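Review: Dzene wall sculpture kit by Kustard

Posted October 21, 2023

I bought the Dzene kit in August to fill a blank wall above the stairs. I had wanted a piece of relief sculpture there for a long time and could not afford one by an artist I liked, so a kit seemed worth a try. Kustard sells it in two finishes, raw and primed. I got the raw one.

The idea is simple. You get a backing board, a bag of thin wooden strips in several lengths, a set of small spacers, and a booklet with 9 layouts. The strips stand on edge at different heights, and the work they do is mostly in the shadows. People who know geometric relief from the 1960s will see where it comes from. The booklet has two pages on that history, which are decent, and I would have read more.

Assembly took me three evenings. The first was sorting. The strips are not labeled, and two of the lengths are so close that I mixed them up and had to pull out a whole row. Kustard could fix this with a dab of color on the ends. The second evening was gluing, and the third was paint.

The glue in the box is fine for the spacers but slow on the strips. I switched to a bottle of Vitance wood glue I already had and the rows stayed put. You do need to wipe off the extra right away, or it shows as a shiny patch under matte paint.

I chose layout 3, a grid where the lines shift a little in each row so that the surface seems to tilt. From the side of the room it reads as a slope. From straight on it goes flat again. I didn't expect that much of a change from something so shallow.

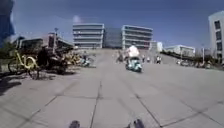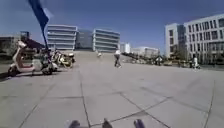
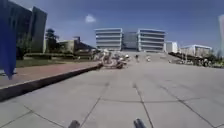
Paving slabs and the joint lines between them, out in the open.

Light matters more than the booklet lets on. With the ceiling fixture alone, my piece looked like a plain white board. I put a small lamp to one side and the rows came up at once. If your wall only gets light from the front, pick one of the layouts with deeper steps – 2 and 9 are the best of those.

Paint is not included. I used a flat off-white from the hardware store, two thin coats with a small brush and one more on the edges. A roller won't get between the strips. Spray paint would be quicker if you have somewhere to use it.

The hanging hardware is the weak part. There is one sawtooth hanger for a board that is fairly heavy when finished, and mine tipped to the left every time a door closed. I took it off and put up a wood cleat, and it has been level since.

Before this I tried the smaller Cesach kit, which costs less and uses foam strips. It goes together in an hour but the edges dent easily, and I gave up on painting it. The Dzene is a better object. It is also a lot more work, and I would not give it to a child as a present.

Good: clean cuts, solid board, layouts that hold up on a real wall.
Not so good: unlabeled strips, slow glue, poor hanger.

I would buy it again, in the primed finish this time. The raw board soaked up most of the first coat.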